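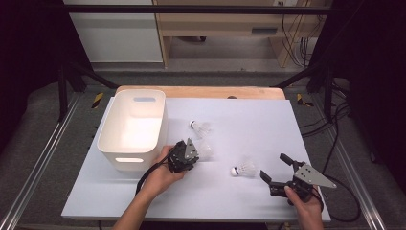
Hokdale Open Storage Bin, White

Item 1646
Sold singly, or in packs of 2 or 4

An open-topped plastic bin for small, light things that get used often and need to go back somewhere quickly. It has rounded corners and a handle cutout in each of two facing walls, near the rim. We sell it mostly to sports halls, schools and clubs for shuttlecocks, bibs, table tennis bats and similar kit, and a fair number go to people who want something plain for a cupboard at home.

There is no lid. If you need one, look at the Hokdale Lidded Box, which is a different shape and does not stack with this bin.

What it is good for

Loose shuttlecocks are the thing customers ask about most. Tubes are fine for new ones, but once a tube has been opened and half the shuttles have been hit, people tend to leave them on a bench or drop them in a carrier bag, where the skirts get bent. An open bin lets you put them back one at a time without pushing them into each other. Both feather and nylon shuttles can go in it, although we suggest keeping the two apart.

Other things customers have told us they keep in it:

Training bibs, folded or not
Table tennis balls and bats
Skipping ropes
Grip tape, spare laces and whistles
Beanbags for primary PE
Cleaning cloths and spray bottles

It is not meant for heavy loads. Dumbbells, full drinks bottles in any quantity and bowls should go in a crate with a thicker base. The handles are cutouts in the wall and have no reinforcing round them, so a very heavy load will make the plastic flex as you lift.

Handles

The handles are long slots with rounded ends. You can get your fingers through from the outside and carry the bin level in front of you. It can also be pulled off a shelf by one handle, provided the load is light.

Since the slots go right through the wall, very small items can fall out if the bin is filled above them. Fill to just below the slots if you are storing table tennis balls or anything of that sort. Shuttlecocks lying on their sides seldom find their way out, but the same fill line is worth using when the bin is going in a car.

Colour and finish

White only. We are asked for blue and grey from time to time and have passed this on to Hokdale. The plastic lets some light through, so in a bright room the inside is easy to see into, even with the bin on the floor. It will show scuffs and marker pen sooner than a dark bin would.

Labels stick well to the outside if the surface is wiped down first. Use a removable label if you change the contents each term. We stock a pack of 200 plain removable labels under Accessories.

Storing shuttlecocks

These notes were put together by Kulsoom Ghumman, who looks after racket sports in our shop, and they cover the questions she gets at the counter.

Lay feather shuttlecocks in loosely. Don't press them down to fit more in. A skirt that has been squashed on one side will wobble in flight, and straightening the feathers by hand only helps a little.

Sort before you store. Tip the shuttles out on a table, pick out any with broken feathers or a split cork, and put those in a second bin marked for warm-up or feeding practice. A white table or board makes it harder to spot a broken feather tip, so hold each one up against something darker if you are being fussy about match shuttles.

Many makers put a coloured band on the cork, and the meaning of the band varies from one maker to another. If you buy from more than one, keep them in separate bins, or at least keep a note of which is which on the label.

Feather shuttles dry out and go brittle in a heated store room. An open bin will not hold moisture in, so keep your match shuttles in their closed tubes and use the bin for the ones in play that week. Nylon shuttles are not bothered by dry air, but they do stiffen in a cold garage, so bring them indoors before a session.

Cleaning

Wash by hand with warm water and washing-up liquid. Dry it fully before putting feather shuttles or paper goods back in. Rinse through the handle slots too, as dust gathers along the lower lip.

Don't use scouring pads, bleach or solvent cleaners. Pen marks usually come off with a damp melamine sponge used gently, but try a patch on the underside first.

We do not recommend the dishwasher. The bin can warp on a hot cycle and it will then rock on a flat surface.

Stacking and shelving

Empty bins nest inside one another. Full bins should not be stacked, as there is no lid or ledge for the upper one to rest on and it will sit on the contents of the one below. If you are short of floor space, put them side by side on open shelving with a handle facing outwards.

Measure your shelf before ordering. We list the outside dimensions on the size sheet, which can be downloaded from the foot of this page or sent by post if you ask. The rim is the widest part.

What you get

The bin comes as one moulded piece with nothing to assemble. Shuttlecocks and other contents are sold separately. Packs of 2 and 4 arrive nested with a sheet of paper between each bin. Please keep the paper if you think you may want to send any back.

Delivery and returns

Orders placed before noon are packed the same day. Packs of 4 go in a large carton and may come by a different carrier from the rest of your order. Clubs and schools with an account can collect from the Zinaver trade counter.

Unused bins can be returned in clean condition. If one arrives cracked, send a photo of the damage and of the carton to our returns desk and we will replace it. Elba Núñez deals with damaged deliveries and will normally reply by the next working day. You don't need to send back a cracked bin unless she asks for it.

Customer comments

"Bought the pack of 4 for our junior badminton session. One on each court and one spare. The children can see what goes in it, so it gets used. I would have liked a choice of colours so each court had its own." Ratih Hutapea

"Does the job. Lighter than I expected and I was worried it would split, but it has been carried in and out of the store cupboard since October and is still in one piece. Marks easily." Javiera Toledo

"Good bin, but check the shelf height. Mine fits with hardly any room to get a hand in over the top, so I have to slide it out each time." Constanza Saavedra

Questions we have been asked

Can I leave it outdoors?
For an afternoon, yes. We would not leave it out all year. White plastic tends to yellow in strong sun and can become brittle.

Can holes be drilled in it for drainage or cable ties?
You can drill it with a sharp bit at low speed, with a block of scrap wood behind the wall. Drilled bins can't be returned.

Is it suitable for food?
We sell it as general storage and have no food contact information for it. Please choose something from the kitchen range.

Does it fit the Farías shuttle trolley?
No. The trolley takes its own wire baskets.

Related items

Hokdale Lidded Box, clear
Zeleo nylon shuttlecocks, tube
Removable labels, pack of 200
Farías shuttle trolley with wire baskets

Size sheet (download)
Ask the shop a question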